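To: shop-automation list
From: Leopoldo Bautista
Date: 2020-03-25
Subject: Re: Re: Koteck open day, worth the drive?

Quick one, typing between two other things.

> Did anybody go to the Koteck demo in the end? We looked at them in
> December and the quote was 3605 for the hand units, no training, and
> I couldn't get a straight answer on spare pads. Also is it the
> Planari software or their own now?
>
> Orozco

Went, yes. Small group, 5 of us plus two from Zonditov who mostly talked among themselves. Parking is terrible, go round the back.

Spare pads first. They are a seperate part from the mount, rectangular, two small screw holes along the top edge. Asked for a price on a set, was told 19 each. Get that in writing. 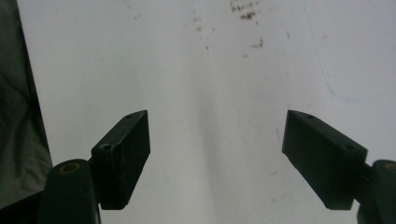 Fingers open, nothing between them.

Edges on the pads were a bit worn. Didn't bother me, ours look worse after a month. Would ask what they're made of though, I forgot.

Then the hand-held part, one gripper per hand, table with a box and a bottle on it. Best bit of the visit. They let everyone have a turn afterwards, mine was short and not pretty. Lighter than I expected. Cables are thick and you do notice them on the forearm.

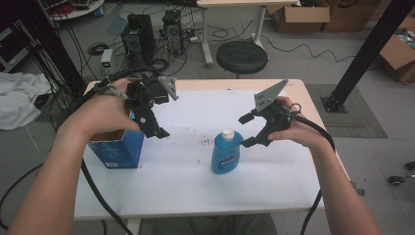
My wrists were fine but I only had a few minutes, so ask somebody who does it all day. The guy showing it said they have 600 recordings so far and want a lot more before they put anything on the arm. No arm running that day, which the invite did not make clear. Bit annoyed about that tbh.

Software is still Planari. Their own is "coming", same as in December.

Worth the drive if your under an hour away. Otherwise wait for the next one and ask beforehand if the arm will be on. I have the parts sheet on paper, will scan it when I find it.

Leopoldo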